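The Clania Case Organizer for Victim Services Offices

If you have ever helped someone put together a claim after a crime, you know how quickly the paper piles up. There is the police report, then the hospital bills, then the letter from the employer about missed shifts, and somewhere under all of it the one form that needed a signature last month. We at Vinance have been making office supplies for legal aid groups and court support desks for a good long while now, and the Clania is the one our customers write to us about the most (thank you, we do read every letter!).

The Clania is a sturdy expanding file with 10 labeled pockets, a tie closure and a wide inside flap where you can keep a running log of calls and appointments. It comes in two finishes, Macedo, a deep green, and Borari, a soft gray that hides scuffs nicely. Each one holds up to 561 sheets of ordinary letter paper, so even a long case with a hearing and an appeal should fit in one place.

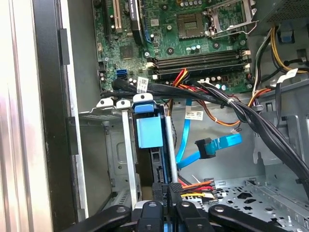

We switched our whole front desk over in February, and the thing I like best is the log on the flap, because when a client calls in upset I can tell her right away who we spoke to last and what we're still waiting for. I do wish the tie were a little longer. – Clania customer, county witness support office

We heard the same about the tie from a few other offices, so files shipping now have an extra 3 inches of cord. If yours is an older one, drop us a line and we'll gladly mail you a replacement cord.

Pocket labels come preprinted with the headings most offices ask for, such as Police Report, Medical, Lost Wages, Travel, Letters Received and Hearing Dates, and there's a sheet of blanks in the box for anything your state or county does its own way. The labels peel off cleanly, so you can move things around as a case grows.

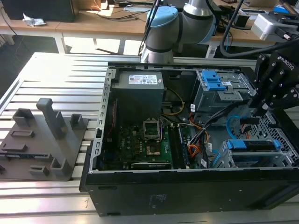 Can I order the files without the preprinted labels?
Choose "blank set" at checkout and we'll pack blank labels only, at the same price.

Single files ship flat in a padded mailer. Office packs hold 51 files and come in one carton, in either finish or a mix of the two. Orders placed before noon go out the same afternoon, and unused files can come back to us for a full refund as long as the labels are still on their sheet.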